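Calleck Lane Allotment Society
Minutes of the general meeting, September 1, 2024
Held in the back room at Nurwood Hall. 23 members present, which beats May by a good margin, May having had rain.

Chair: Nermina Dervishi
Minutes: Domnica Vlad

1. Minutes of the May meeting
Approved after the word "trench" was changed to "ditch" in item 4. Mr. Bošković asked that his objection to "ditch" be recorded. It is recorded.

2. Water
The bill for the summer came to $188, against $123 for the same months last year. The chair read both numbers out twice. A long silence followed, during which several people with very large pumpkins studied the floor.

It was agreed that hoses are for filling cans and barrels and may not be left running on a bed while the member goes home for lunch. The tap at the Altard Road end still drips. Domnica has bought a washer for it and will fit it once somebody tells her where the shutoff is. The last person known to have found the shutoff moved to Ohio.

3. The fence
Deer again. Two quotes are in for raising the north side to 8 feet. Both are more than we have. A cheaper plan, involving fishing line and old CDs, was put forward with real feeling and voted down 14 to 9. The nine may try it on their own plots, provided the CDs stay on their side of the path.

4. Refreshments
The chair reminded members that the tea rota is a rota. Packaged cake is fine. It needs to be wrapped, with the label left on, so that people with allergies can read what they are about to eat, or find a neighbor who can.
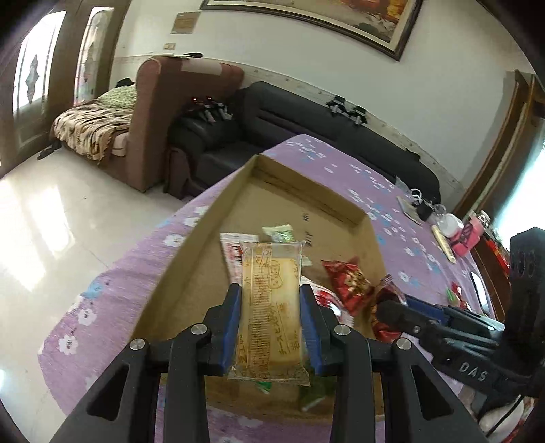
Bošković said labels were all very well but that his sister's plum cake had been served at these meetings without one and without casualties, and he would like to know whether it was now banned. It is not banned. It needs a piece of card next to it saying what is in it. He said she would never agree to that, as the recipe is private. The chair said she could leave out the amounts. Left with him.

5. Compost
The shared heap was turned in May and has not been turned since. Found in it this summer: one trowel, one left glove, most of a garden chair. The chair asked whose chair it was. No claim was made. Plots on the east side will turn the heap this month and plots on the west side next month, and anyone who gardens in the middle can pick.

6. Harvest table
Same spot by the gate as last year. Money goes in the tin. Zucchini may be brought but must be taken home again if unsold, and leaving it on other people's porches does not count as taking it home.

7. Any other business
The shed key has been copied. Please stop hiding the old one under the brick, as the brick is now the first place everyone looks, including the people who took the wheelbarrow.

A request for a second wheelbarrow was put off until the fence is settled.

Meeting closed when the hall needed the chairs back. Next meeting to be posted on the shed door.

D. Vlad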